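The Quiet Death of the Sock Drawer

Laundry, Sunday night. Everybody's got a version of it. Mine used to be a two-hour sulk in front of the TV, with a pile the size of a dog and a podcast I wasn't listening to. Then my sister stopped pairing socks. Just stopped. Threw them all in one drawer and shut it.

I thought she was kidding. That was November. She still hasn't gone back.

So I started asking people. Who pairs, who doesn't, who irons (almost no one), who folds underwear and why. I put a note up at the Sollell, the coin laundry on my block, and got over 40 replies. Some of them were long. People have feelings.

Anahera Whitcombe wrote two pages. She grew up in a house of seven, one washer, a line out back, and a rule that whoever touched the basket last folded it. "You learned to walk around it," she told me on the phone. "I could go a whole day without brushing against that thing." She's got her own place now and folds the minute the dryer stops. Says she can't sleep otherwise. Her husband leaves his in the machine till Wednesday.

There's a split there I kept running into. Folders and leavers. They marry each other, apparently on purpose.

Junaid Minhas is a leaver. Proud of it. Travels for work, lives out of two cubes, one clean and one not. No dresser at all, sold it when he moved. He bought 10 pairs of the same gray sock and when one gets a hole he tosses the one, not the pair. Smart. Also a little bleak? He laughed when I said that. "It's socks," he said.

But it isn't only socks. It's time. I kept a log for a month, pencil on the back of an envelope, and the washing part was nothing, you push a button. The sorting and folding and putting away came to 33 minutes a load. Most weeks I do four loads. You can do that math yourself, I didn't enjoy it.

And the stuff! You can spend a fortune on not minding laundry. Vetden sells a folding board, hinged, very satisfying for shirts, useless for anything under the age of six. Tăng makes drawer dividers that pop up like a paper lantern and then slowly lie down again over the next few weeks. I tried both. The board lives behind the door now. The dividers went to my neighbor, who has them full of seed packets and batteries and is thrilled.

Jytte Mikkelsen ran a hotel linen room for years and has no patience for any of it. Her first season they turned over 500 sheets a day, all by hand, two people to a sheet. What did she take home from that? Fold on a hard surface, waist high, never the bed. The bed is to soft and you'll sit down. Once you sit down it's over. She also thinks fitted sheets should be rolled and forgotten about, which made me want to hug her.
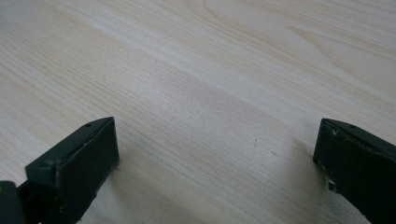
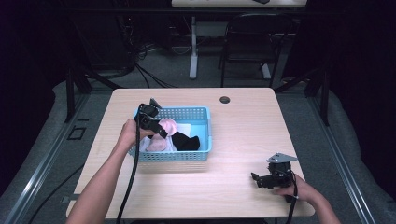 I went home and tried it her way. Cleared the kitchen table, did towels first because towels are easy and you feel like a genius. Then shirts. Then the small things, and there I slowed right down. A deep hamper is where small things go to die, so I've switched to a low plastic basket, the kind with holes in the sides, like the light blue one on the table in the second photo with the pink sock and the black sock in it. Shallow load, nothing buried, you can see what you've got. Colors like that help too. Try finding one navy sock among nine black ones under a kitchen bulb.

Smaranda Iordache says I'm overthinking it, and she's got three kids so I listened. Her system is a bin per kid, no folding, lids off. Clean clothes go in the bin. They dig. Wrinkles are there problem. School pictures are the one day a year she gets the iron out, and last year she forgot.

Has anyone ever sent a kid home for a wrinkled shirt? I asked around. No.

Where am I with it? Somewhere in the middle. Towels folded, shirts hung, socks in a heap like my sister's. The drawer doesn't shut all the way but it shuts enough. I do a load on weeknights now, so Sunday's mostly free. Last one I read half a book and burned some rice.

My sister called while I was finishing this. She's thinking about giving up on hangers.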